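Flastley Packing Trial: Progress Report to the Funder

Safe Operating Rules for Two-Arm Benches
Reporting period ending March
Submitted 2026-04-24

1. Purpose of the project

The grant pays for a written set of operating rules for small two-arm robot benches, and for the trial work needed to check that the rules can be followed by ordinary bench staff. The existing safety standards for industrial robots were written mostly with larger cells in mind. Small benches like ours often sit in shared rooms, have no fence, and are run by people who have had a day or two of training. The Flastley rules are meant to fill that gap in plain language, at a length someone will read.

The task used for the trial is packing small snack packets into a tray. It was chosen at the proposal stage with Rendico, who will be the first outside site to use the rules. It has not changed.

2. Work done this period

Draft 2 of the rules was finished and put into daily use. It has 14 rules, down from 22 in the first draft. Most of the cuts were duplicates. Two rules on tool changing were moved to an appendix, as the grippers on our bench are not swapped during a shift.

We logged 3,417 pick attempts under Draft 2, compared with 1,897 under Draft 1. Every stop, planned or not, was entered in the bench log with a cause code. There were 408 stops in total. No injuries and no contact between a person and a moving arm were recorded in either period.

The largest group of stops was operator pauses to reset packets, which we expected and do not regard as a problem. The next largest was both arms entering the middle of the table at once. Rule 6 now covers this and is discussed below.

3. The rules in use

The full text is attached separately. The points that changed or caused discussion this period are these.

Rule 2, hands and table. Packets are laid out by hand only when both arms are parked and the enable switch is off. Draft 1 allowed one arm to stay live while the other was parked. Staff found this confusing and so did we. It has been removed.

Rule 4, work area. Only the items needed for the task, plus anything listed on the bench sheet, may be on the table during a run. Anything on the sheet must have a fixed spot outside the reach of both arms. The sheet is checked at the start of each shift.

Rule 6, shared zone. The middle of the table is treated as a shared zone. Both arms may be in it together only when they are working on the same item or the same tray, and only at the reduced speed setting. In all other cases one arm waits outside until the other has left. The tray goes inside the zone, on the round mat, so that operators can tell at a glance where the zone is.

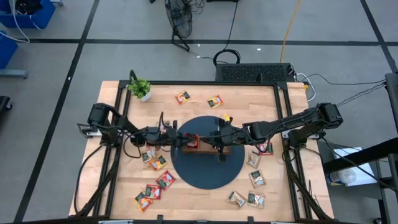

Rule 7, item spacing. Packets may be scattered at random, but none may be stacked more than two deep. The see-through packets are harder to pick out against the wood than the red and orange ones, and the log shows more failed picks for them. We have not made a separate rule for them. Operators are asked to note the packet type whenever a pick fails.

Rule 9, cables. Cables on the arms must have enough slack for the full range of each joint and must not hang low enough to touch items on the table. They are checked by eye at the start of the shift and after any unplanned stop. Cables on the floor around the bench are to be kept off the side where the operator stands. This part of the rule was followed least well. Staff move equipment during the day and the cables move with it. We will mark a cable route on the floor next period and see if that helps.

Rule 11, stopping. Anyone in the room may stop the bench at any time and does not need to give a reason. The person who restarts it must be the operator on the log. Three restarts in the period were done by someone else. In each case the log was corrected the same day and the rule was gone over with the people involved.

4. Training

The training session was cut from a full day to a half day, with the second half replaced by a supervised shift. Staff told us the old afternoon session repeated what they had read in the morning. The supervised shift gives them practice with the stop and restart steps, where most of the log errors occurred.

A one-page bench card was also made. It lists the start-of-shift checks in order and is kept beside the enable switch. Rendico has asked for the card in French as well as English, and the translation is under way.

5. Changes from the plan

The outside trial at Rendico was to start in March. It has been put back to the next period at their request while they finish fitting out the room. There is no added cost to the grant.

The Bach logging software took longer to set up than planned. For the first part of the period stops were recorded on paper and entered later. We have compared the two sets of records and are satisfied that the stop counts are complete, but times entered from paper are to the nearest five minutes only. The final report will say which figures this affects.

The order of plain test packets from Paketti arrived short and was topped up later. Store-bought snack packets are still used for most runs.

6. Spending

Spending is within the approved budget. Training came in under, for the reason given in section 4. We ask that the unspent amount be moved to the translation and layout of the bench card. A revised budget table is attached.

7. Next period

Mark the floor cable route and review Rule 9.
Start the outside trial at Rendico and collect their stop logs in the same format as ours.
Test a written limit for the reduced speed setting in Rule 6, which at present refers only to the setting on our own controller.
Send Draft 3 to the outside reviewers.

One decision is needed from the funder. Rule 6 can be written as a general rule with the speed left to each site, or with a fixed upper limit. We prefer the fixed limit, but it will mean extra test runs on a second type of arm. Please let us know which option is acceptable before the outside trial begins.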